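Ticket 228: stock list printout, pages out of order / pages missing
Project: Joltasero
Raised by: stores desk, Gruvavden
Opened: 19 Jun 2023
Status: open, waiting on Bensaid
Priority: was low, now not low

Problem
Printed the full May list for the Ilov handover. Came out of the tray in the wrong order, some of it landed on top of another job. Need one clean set, clipped, in order, before it goes out. Can't just reprint, toner warning is on and the queue is still stuck (see ticket from Bensaid side, same printer).

Update 1
Everything moved off the tray onto the wooden table, more room. Started pulling the table pages out of the heap. 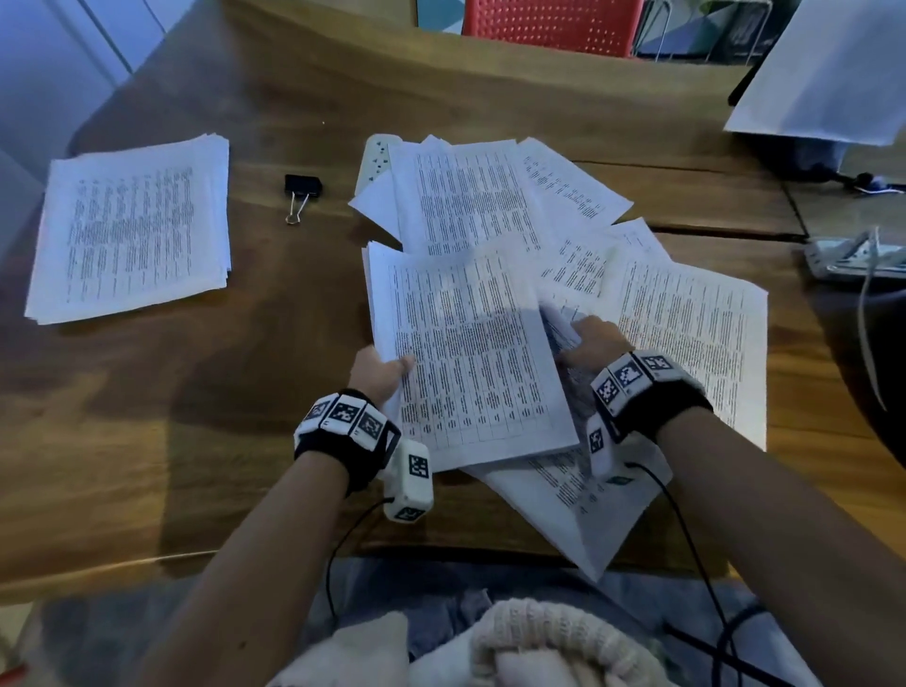

Header row is the quickest thing to go by. If it has the header it's the start of a section, put it face up on the left. If not it goes back in the heap for second pass. Don't try to read the item codes at this stage, far too small, you'll go cross eyed.

Tried sorting by page number first. No good. Numbering restarts at 1 for each section so there's 6 different page 1s. Gave up on that after 5 minutes.

Update 2
Second pass. Other job is definitley mixed in, paragraphs of text as well as tables. Not ours. Keep those to one side, whoever they belong to will want them back.

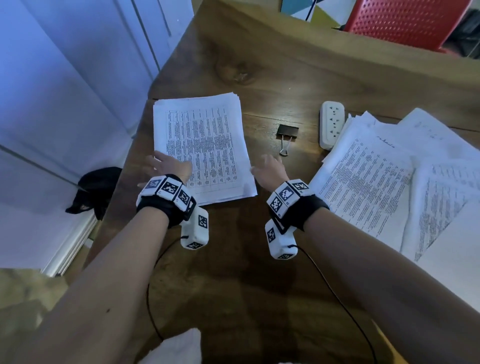 Table pages in the stack, black clip next to it, mixed sheets still to do on the right.

Do not bin anything with pen on it. Corrections were written on by hand and are not in the system yet. If you find one, leave it where it is in the order, don't pull it out to "keep it safe". That's how we lost two last time.

Also the clip. Leave it OFF until the set is complete. Was clipped too early on the last handover and then every late page got shoved in at the back.

Update 3
Checked with Bensaid by phone. Their export puts the sections out in date order, ours prints them in shelf order, so neither of us has been wrong exactly but the two don't match. Want shelf order for Ilov. Had to start again on the part that was already done, great. 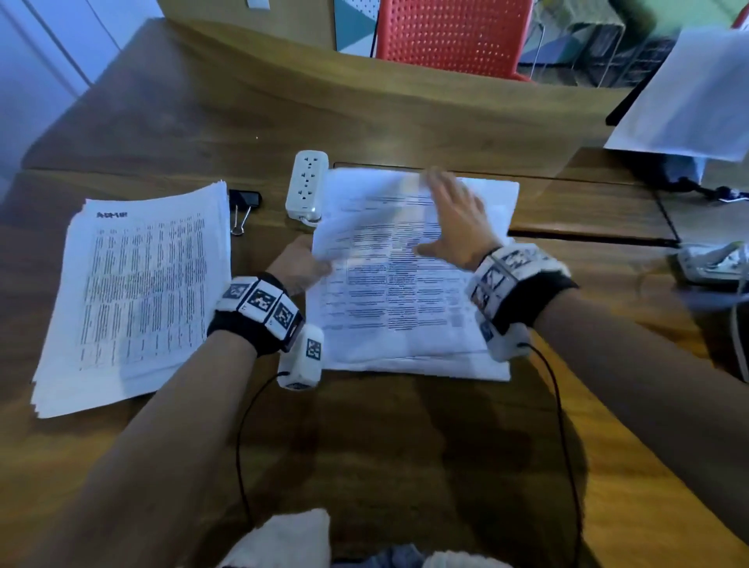 Method now, for anyone picking this up:
Take a small bundle, not the lot.
Riffle the corner and look for the bold rows, they mark a change of shelf.
Split there.
Square each lot up before you put it down or it slides into the next one.
Mind the power strip, bits of paper keep ending up against it.

Quicker than going sheet by sheet. Still slow.

Update 4
Bensaid asking if we can just scan it as is and sort on screen. Tried a few, feeder took sheets two at a time. Answer is no. Back to doing it by hand.

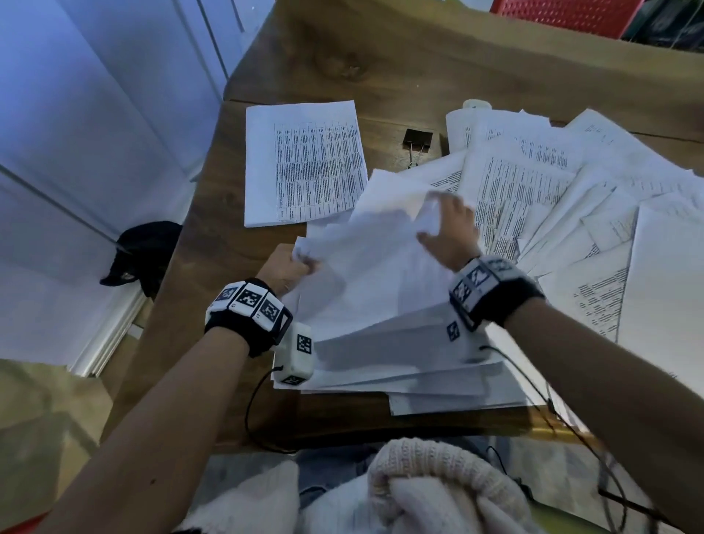 Missing pages so far: last part of shelf 6, and the totals sheet. Totals might never have printed, log shows the job stopping early. Will look in the tray again and behind the printer.

Still to do
- find or reprint totals (one page only, toner should manage)
- return other job to whoever sent it
- type up the pen corrections BEFORE it leaves the building
- ask Joltasero to put a section name on every page not just the first, have asked before, asking agian

Workaround till fixed: print one section at a time and take it off the tray before sending the next.

Leaving open.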